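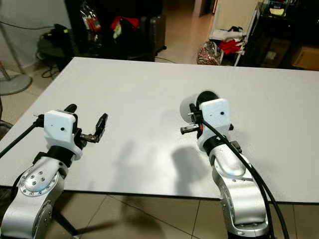

4 课程项目的实施过程

4.1 小组构成与任务的由来

前面几节讲的是课程大纲和评分办法，读起来难免有些干，这一节我们想把学生们实际怎样做事写得细一点。参加双臂操作项目的是选修课里自愿报名的四个小组，组名由学生自己取，其中做得最久、留下记录也最完整的是 Willura 组，所以下文大部分内容以他们为主，其他小组的情况在需要对照的地方再提。Willura 组的组长是 Elis Bellis，数据整理由 Thaís Lins 负责，Tobias Oyelaran 管硬件和接线，三个人此前都没有碰过双臂平台。指导教师 Dušan Říha 在第一次课上给了他们一个看上去很朴素的题目：让两只机械臂合作，把一块方巾在桌上摊平，再对折两次。

题目定下来以后，小组其实争论了相当长的时间。Elis 起初更想做倒水，觉得展示的时候好看；Tobias 则担心水会碰到线缆，态度很坚决。最后大家还是回到了方巾上，一来布料不怕摔，二来每次失败以后重新摆好只要几秒钟，对初学者来说，能够反复尝试比什么都要紧。我们后来回看课堂笔记，觉得这个选择给他们省下了许多力气，虽然当时他们自己多少有些不情愿。

4.2 平台与桌面

四个小组共用一套双臂平台，学生们习惯叫它 Clamach，本文也沿用这个名字。两臂末端各装一个夹爪，夹爪外壳是白色的，指部为黑色。图 3 是从头部视角看到的工作区：两只手臂从画面下方左右两边伸向白色桌面，中间的桌面上落着手臂投下的两道灰影，靠近中央的地方略有一点反光。远处的风扇、衣架和柜子也都在视野之内，这一点在 4.4 节还要谈到。

桌面的高度是学生自己调的。第一周他们把桌子放得偏高，手臂伸过去的时候肘部总是蜷着，遥操作的同学抱怨说像是缩着肩膀写字。Tobias 把桌子降下来，又往外挪了一掌宽，肘部才舒展开。这类调整在论文里通常一句话就带过去了，可是对于第一次接触设备的学生，它恰恰是最直观的一课：在写任何一行代码之前，先看看手臂够不够得着，够着的时候姿势别不别扭。Dušan 老师要求每个小组把调整前后的桌高和间距都写进实验日志，Willura 组还在后面附了一页草图，画得相当认真，连椅子的位置都标了出来。

线缆也花去了不少时间。图 3 中可以看到，夹爪外壳后方和一侧都有黑色线缆，右侧的线缆沿着手臂一路往下走。走线太紧，腕部转到极限时会被拽住；走线太松，又容易垂到桌边，把方巾的一角扫走。小组前后试了几种固定方式，最后的做法是让腕部先转到两个极限位置各停一次，确认线缆在两处都还有余量，然后才扎紧。其他小组听说以后也照着做了，我们便把它写进了下一学期的实验须知。

4.3 示范数据的采集

示范全部由学生遥操作完成，轮流上手，一人操作，一人在旁边重新摆放方巾，第三个人记录。全部采集工作在七月结束，累计操作时间 70 小时，共得到 2,362 段示范。随后 Thaís 带着大家逐段回看，剔除了其中 366 段，余下 1,996 段用于训练。剔除的标准由小组讨论后写成条文，主要包括夹爪没有夹住布边却继续往下做、摆放方巾的手在示范开始以后仍留在桌面上方，以及两臂因为互相等待而停顿过久这几种情形。

关于最后一种情形，组里有过不同意见。Elis 认为停顿也是人会做的事，留着无妨；Thaís 则翻出早期训练的一个版本，那个版本的策略常常在两臂都夹住布角以后就停在那里，左等右等，怎么也不肯抬起来。两个人各自说了一大通，谁也没有说服谁，于是她们决定分别训练，用结果来谈。剔除长停顿以后，停在半空的现象明显少了，Elis 便很爽快地改了主意，还把这次对照写成了小组报告里篇幅最长的一段。作为教师，我们很高兴看到争论以这样的方式收场。

采集的节奏也值得一提。刚开始的时候，学生们希望一口气做完，常常连续操作到手腕发酸，后半程的示范质量便往下掉，折线歪斜，松爪的时机也忽早忽晚。Glenys Cadwaladr 是实验室的技术员，她看了两次以后建议他们缩短每轮的时间，换人时顺便检查一遍夹爪的开合。小组照办以后，日志里“手滑”这两个字出现得少多了。

4.4 影子、反光与背景

白色桌面是学生们最初很满意的一个选择，方巾是深蓝色的，放上去轮廓分明。等到训练出第一版策略，他们才发觉桌面同样也把手臂的影子衬得很清楚。下午的光线和晚上的灯光方向不同，影子的位置和深浅也跟着变。在只用下午数据训练的版本里，右臂到了晚上有时会朝影子的边缘去夹，夹了个空，又退回来再夹一次，样子颇有几分固执。小组为此专门补采了一批晚间的示范，又在训练中加入亮度扰动，情况才逐渐好转。

桌面中央的反光则没有那么容易处理。Tobias 提议铺一块哑光垫，Thaís 不太赞成，她的理由是垫子会改变布料滑动时的摩擦，前面采的数据就不好再用了。最后小组保留了原来的桌面，只在训练时对图像中央区域做随机遮挡。这个办法算不得漂亮，我们也不敢说它对别的任务同样有效，但就方巾折叠而言，学生们对结果是接受的。

至于背景，实验室是几门课合用的房间，桌子后面的陈设在采集期间并不固定。最初有一组（Akpan 组）主张把背景全部裁掉，只留桌面；Willura 组则保留完整视野，想看看策略自己能学到多少。两组交换了模型和数据互相测试，发现裁剪以后训练收敛更快，可是手臂抬高时夹爪会越出裁剪范围，布角举到高处便看不见了。后来两组都采用了折中的裁剪方式，上沿留得宽一些，左右两边收窄。我们把裁剪参数连同代码一起收进课程的公共仓库 Fodura，方便以后的学生直接取用。

4.5 测试与学生的反思

最终测试由另一组的学生主持，Willura 组的成员不参与摆放。方巾的初始位置和朝向事先抽签决定，共进行 100 次。测试中我们只区分三种结果，即完整折好、完成第一次对折但第二次失败，以及第一次对折便失败，各类结果的分布和其他三组的数据一并放在第 5 节，以便比较。此处只想补充一点观察：失败大多发生在换手的时候，也就是左臂松开布边、右臂接着往下压的那一小段。学生们在自己操作时也最怕这一段，回看录像的时候，Elis 甚至能从停顿的长短认出那一段示范是谁做的。

项目结束以后，我们请每位学生写一页反思，不设题目，不计分数。Tobias 写的几乎全是走线，从第一周写到最后一周，还提议给下一届准备一盒不同长度的扎带。Thaís 写的是剔除标准，她说自己起初把回看录像当作苦差事，看到后来反而觉得，这是整个项目里她对机械臂了解得最多的时候。Elis 的那一页比较散，谈到倒水的题目，谈到晚上的影子，也谈到自己作为组长常常忍不住替别人做决定，末尾问我们下学期能不能借用同一张桌子，把方巾换成衬衫。Dušan 老师在旁边批了一个“可以”，又补了一句，请先从短袖开始。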